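I have now watched the first season of Badawi with my nephew 2 times, which puts me ahead of most of the people who made it.

If you missed it, Badawi is the cartoon about a goat herder's daughter who can hear what the wind is saying. Mostly the wind complains. Sanaa El Idrissi wrote it and voices the grandmother, and she gives the old woman a cough that arrives right before every piece of bad advice. I'd watch a whole show of the cough.

The season is 5 episodes long, and the fourth is the one to see. A stranger called Jolberg turns up selling maps of places that haven't been built yet. My nephew, who is six, asked if we could buy one. I said we'd see.
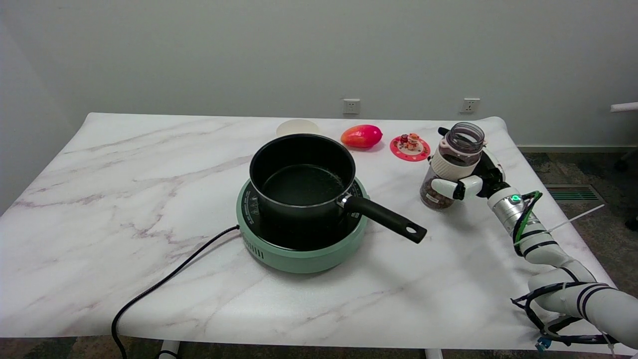 The music problem

Taha Cherkaoui did the score, and he's clearly good. The opening theme has been in my head since April. But there's a flute that comes in whenever somebody is about to learn something, and by episode three I was flinching. Let the kid learn in silence once - she's earned it.

The goats, on the other hand, get no music at all and are very funny.

I went to the screening Femlow put on at the old Wolimano theater, which has 600 seats and heating for maybe the front row. The finale looked wonderful on a big screen. You could see the brush marks in the sand. Then came a Q&A in which a man spoke for 21 minutes by my phone and did not ask a Q.

They say a second season is being written. My requests are more goats, less flute, and some explanation of where the uncle went after episode two, when he left to get water and was never mentioned again. My nephew thinks Jolberg sold him a map. 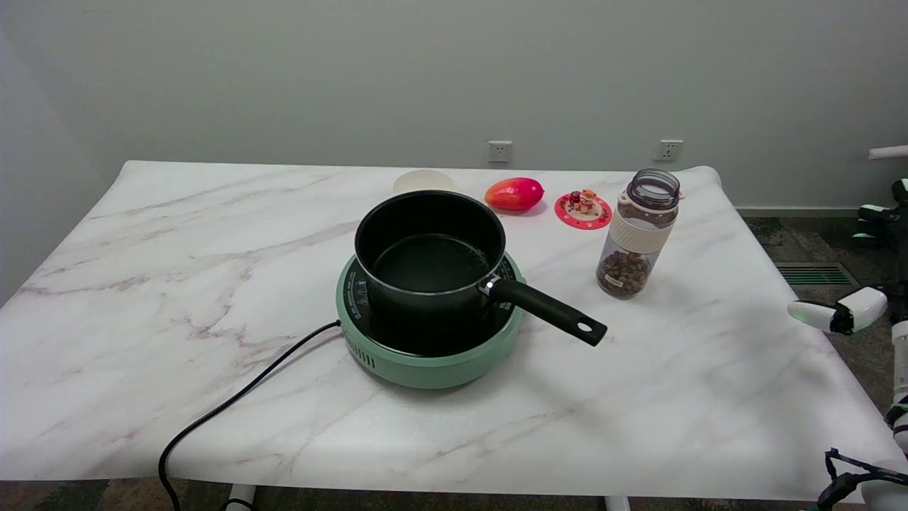
Black saucepan, green cooktop.

We start our third viewing at six tomorrow evening. I've been told I have to do the cough.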